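Wine Bags, Tea Towels and One Very Good Stick

12 Nov 2024

The fabric table is back for November, and we are thrilled with how it has taken off! When Sirkka Suominen first suggested an afternoon of folding, sorting and wrapping with plain cloth, we set out a couple of boards and hoped for the best. By the second session we were hunting for more table space, and the Pelkonen room has been full of cotton ever since.

So what happens there? Mostly we get printed cloth ready for the winter gift sale. There are 626 pieces in the boxes from last year's drive — towels, flat bags, napkins, a few things we still can't name — and every one has to be smoothed, checked along the seams and folded to the same size so the stacks don't slide. It sounds dull and it really isn't. You get to see all the prints up close, you get to talk, and there is something lovely about a crooked pile slowly turning into a straight one.

Abundio Beltrán has been showing newcomers his way of doing it. Lay the piece lengthwise, seam across, tag toward you. Flatten from the middle outward with your palms. Then bring in a thin wooden stick and use it as a guide for the fold, so the edge comes up straight even when the cloth is soft and wants to wander. I was a doubter (I fold everything at home against my own stomach) and I am now completely converted. Two of us have already gone off to find sticks of our own.

The drinks prints are the early favorites this year, especially anything with a glass on it. They will be bundled in pairs and tied with the green ribbon left over from the Zornenska fair.
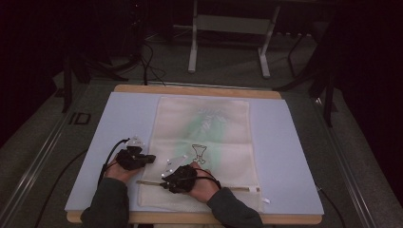
Wine glass print on the board, stick at the ready.

We still have room for more hands, and you don't need to know a thing about sewing. Pieces with loose threads go in the Tosen box by the door, and anything stained goes in the one next to it. Please don't iron at the table, the boards won't take the heat. If you have clean cotton ribbon at home, any color, bring it along — we are nearly out of the green!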